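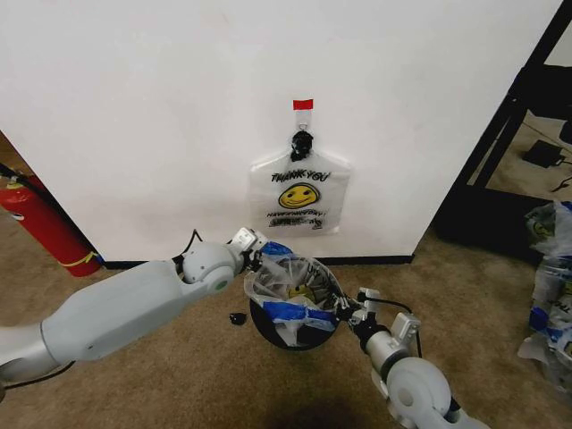
Unit 6: Collecting Demonstrations for a Bimanual Task

Task for this unit: lining a wastebasket with a shopping bag. Work is done on the Skallell arms and logged in Calley. Each group records 90 demonstrations – 75 for training, the rest held out.

An episode starts when the operator takes control and ends when both grippers are clear of the bin. Episodes longer than 267 seconds are discarded. Failed grasps stay in the log if the operator recovers without help.

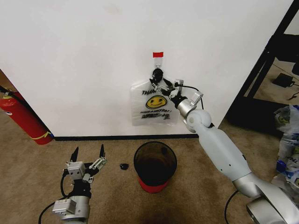
Thin plastic has no fixed shape, so joint positions alone say little about its state. The policy must get that from the cameras. Vary the following between episodes:

1. Bin position on the carpet.
2. How far the bag handles are spread before lining begins.
3. Tape on the bag edges. Blue tape gives the fingers something to pinch; record which bags have it.
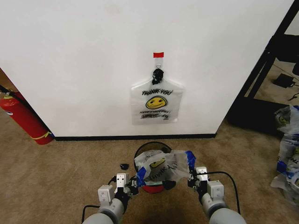 Labeling

Mark four phases: reach, grasp, open, seat. Use the Prendberg label sheet. Labels are due Wednesday.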